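发件人：Shuk-fan Fung
收件人：Barden 街坊缝纫与织补邮件组
日期：2024年6月15日
主题：回复：黑色棉布下水后发灰，还有救吗

Jaqueline，大家好：

你的信我隔了几天才看到，前面几位已经谈了洗衣液，我就不重复了，只说染色和缩水这两件事。

Jaqueline Olvera 写道：
> 我从 Siu 布行买了5米黑色平纹棉，打算做两条桌布和一条围裙。
> 裁之前按老习惯先下水，水温不高，洗完水是深蓝色的，
> 布晾干以后整体发灰，折痕的地方尤其明显，像蒙了一层粉。
> 店里的人说正常，再洗几次就稳定了。可是再洗几次，
> 它还算黑布吗？另外经向缩了不少，我还没敢动剪刀。
> 有没有人在这家买过同一批？要不要重新染？
> Jaqueline

先说掉色。黑色棉布多半是用染料叠出来的，底子偏蓝的和偏红的都有，你洗出来的水发蓝，说明浮色没有洗干净就整理出厂了。这种布头三遍水都会掉，掉到后面水清了就停。店里的话不算错，只是他们没有告诉你停下来的时候布会是什么颜色。

折痕处发白是另一回事。那是布在机器里湿着打了死折，折起来的棱被反复摩擦，表面的纤维起了毛，看上去就浅。再染一遍能盖住一部分，但起毛的地方吸色和别处不一样，近看还是有印子。以后洗深色布，我建议不要整块塞进滚筒，先把布边锁一道，松松地叠成手风琴那样，用大盆手洗，或者机洗时水位放高，不甩干，直接挂起来滴水。

重新染的话，要看你手上是不是纯棉。抽几根纱出来烧一下，灰是细的、一捻就散，有烧纸的味道，就是棉。如果末端结硬珠，里面有涤纶，家用的棉染料上不去，染完会发花。你那块我没见过，不敢替你判断。

我去年染过一块，用的是 Hidlow 的粉状染料，过程如下，供参考：

布先用纯碱水煮过，去掉浆和残留的柔软剂，漂清，湿着下缸。
缸要大，布在里面要能翻身。我第一次用的锅太小，出来深一块浅一块，只好剪成抹布。
盐分几次加，每次加之前把布拨到一边，不要直接撒在布上。
下缸以后头一段时间要不停地翻，后面可以隔一会儿翻一次。
固色以后先冷水冲，再换温水，最后用很热的水泡一夜。第二天水还有颜色就再泡。

黑色用的染料比别的颜色多得多，按包装上写的量往往只能得到深灰，我是加倍用的。这样算下来，一小块布还行，5米的话材料钱不比买新布少。所以我的意见是，围裙那一段可以染，桌布先别染，等洗稳定了再看能不能接受。

再说缩水。平纹棉经向缩得多是常见的，你只要在洗稳之后再裁，做好的东西就不会再走样。麻烦的是长度可能不够了。不够的话可以把桌布的折边改窄，或者干脆不折边，用现成的花边包一圈。波浪边在黑布上也好看，但转角要提前算好，让波峰落在角上，落在波谷会显得缺一块。弧线的凹处要打剪口，翻过来才平，剪口离缝线留一点点就够，剪过头了洗两次就会破。

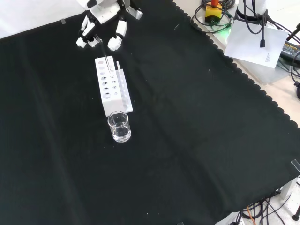

缝纫线也要一起考虑。我吃过亏，布是后来染黑的，线用的是涤纶线，布黑了线没有黑，整圈明线都露出来。要是打算成品以后再染，就从头到尾用棉线。要是先染后做，用什么线都可以，挑色的时候拿到窗边去比，灯下看着一样的黑，白天常常一个偏绿一个偏紫。

Cherry Mae 上次问黑布粘毛的问题，我也顺便答一下。平纹比绒面好得多，但完全不粘是做不到的。晾的时候不要和毛巾挂在一起，收进来以后用微湿的海绵朝一个方向擦，比滚筒胶纸干净，也不会留胶。熨的时候从反面熨，或者垫一层薄棉布，不然折边厚的地方会熨出亮光，很难去掉。

同一批布的事，我没有在 Siu 买过黑色，只买过他们的本白和米色，没有出过问题。Sena Opoku 7月要去那边拿订的里布，如果你把布边上印的批号发给她，她可以当面问一声。布还没有裁，能不能退或者换，早点问比较好。

你要是决定染围裙那一段，我的大缸可以借给你，在 Plultstead 这边，自己来拿，用完刷干净就行。盖子有一点变形，不影响用。

Shuk-fan

--
退订或修改收信方式，请写信给列表管理员 Vy Nghiêm。
回信时请删去与内容无关的引文。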